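3.2 Storage and handling of shared drinking glasses

The second part of the study dealt with the glasses kept at self-service drink counters. Counters of this kind usually hold several unrelated items on one surface, and the space left for glassware is small. The survey covered 34 counters in offices and small guest houses in the Tjoa district, all of them visited in April by two of the authors. A site was included if the glasses were washed and put back by the people who used them. Sites with a dishwasher on the same floor were left out.

For each site we recorded the depth of the counter, the type of rack, the distance from rack to sink, and the other goods stored within reach. Towels were the most common neighbor of the glassware, followed by stationery. Figure 4 shows one site with a built-in counter, where rolled towels are kept in a wicker basket on the same top as a small metal rack for cups.

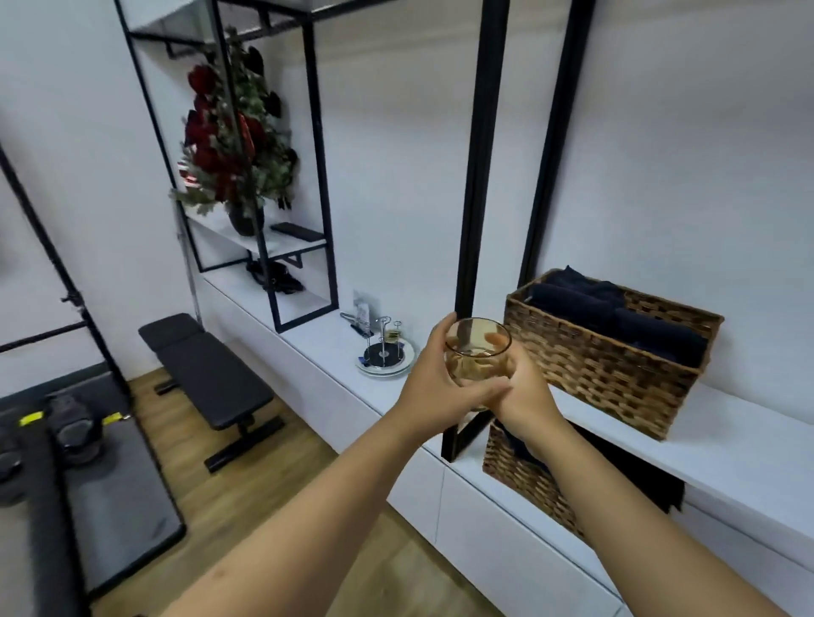
Why were towels recorded along with the glasses? Towels take up counter depth that could otherwise be used for drying, and at several sites they were also used to dry the glasses by hand.

Users were asked to carry on as usual. A total of 126 handling episodes were logged, each running from the moment a glass was picked up to the moment it was set down again. Episodes were coded by grip (one hand, two hands, or transfer from hand to hand) and by the part of the glass touched first. Two coders, K. Pillai and N. Paul, worked separately, and differences were settled by a third reader. The coding sheet was adapted from the Grernberg protocol for tableware, with the entries for plates and cutlery removed.

Two-handed grips were more frequent than expected for vessels of this size. They occurred mainly with rounded glasses that have no handle or stem. With tumblers, the first contact was often at or near the rim, which matters for hygiene when the same glass is passed to another user. Printed bands did not change the grip in any consistent way, although users at four sites said that they used the lettering to tell their own glass from the others. An amber tumbler with a wide brown band and white capitals, held near the rim with the left hand, is shown in the second panel of the figure. 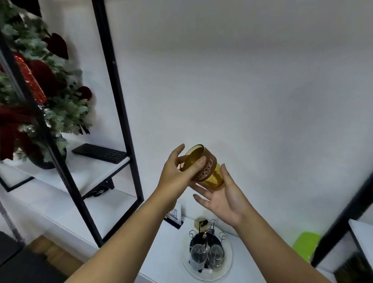 Which part of a tumbler should be held when it is handed to another person? The lower third is preferred, as this leaves the rim free of finger contact and lets the receiver take the glass by the middle.

Sites with a rack less than 900 mm from the sink had fewer glasses left standing on the open counter. The effect of counter depth was weaker and is reported in Section 3.3.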